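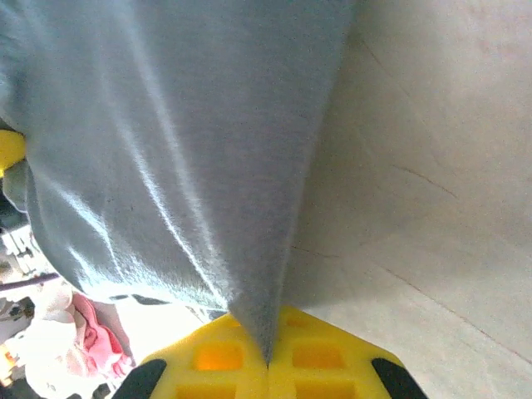 Orgate Tenants' Association, Laundry and Linen Group

Stop folding the cleaning cloths

I have done the Thursday-free shift in our shared laundry for six years, which means I do the mornings the others don't want, and in that time I have folded more cleaning cloths than I care to think about. My opinion is that we should stop. Towels, yes. Sheets, yes, if two people are there. The soft cloths we use for wiping counters and drying windows should go into a bin as they are.

Pick up one of those cloths by a corner and you see the problem. It drops into a point and the rest hangs in long slanting folds. To get a square out of it you have to find a second corner, and the second corner is always inside. You turn it, shake it, lose the first corner and start again. A stiff cotton dish towel shows you its edges. A brushed gray-blue cloth doesn't show you anything.

Last May we had 1,328 cloths through the machines for the building kitchens and the Pludside day center together. I know the number because Tharushi Uddin was keeping a tally to work out how much detergent to order. Every one of them was folded in thirds, then in half, and put on a shelf. Then somebody took it down, shook it open and wiped a stove with it. The fold lasted from the laundry to the stove.

There are arguments on the other side and I have heard them at two meetings. The first is space. A folded stack does take less room than a heap. Our shelf in the Gunawardena Street room holds about twice as many folded cloths as it does loose ones, and I accept that. But we have never filled the shelf. The lower half has had a box of spare hoses on it for as long as I have been coming.

The second is hygiene. Mireille Chevalier thinks a folded cloth stays cleaner, and she worked in a hospital kitchen, so I take her seriously. What she described to me was a clean cloth kept in a closed cupboard, though. A bin with a lid does the same job. Handling a cloth less after the wash should also count for something. Right now each one gets touched five or six times before it leaves the table.

The third argument is that it looks neat. I don't have much of an answer to that one. It does look neat. I like a straight stack of towels in my own closet and I fold those at home without being asked. I just don't think neatness in a room that is locked most of the day is worth two hours a week of people's time, when the lint traps need cleaning and the bed linen for Pludside goes out creased.

What I would keep is sorting. The cloths for floors must not end up with the cloths for dishes, and color is the only way we tell them apart. Hold each one up by a corner, look at it on both sides, check for holes, and drop it in the right bin. That takes a few seconds. You catch worn cloths that way too, and a thin patch is much easier to see in a cloth that is hanging than in one that is flat on the table.

I would also stop using fabric softener on them, which is a separate complaint. It makes them feel nice and they smear glass.

The bins would cost us less than the second folding table we talked about buying. Two with lids would do to start. I have asked for this to go on the list for the next meeting, after the item about the dryer timer. Until then I will go on folding in thirds like everyone else, and the window cloths are on the left.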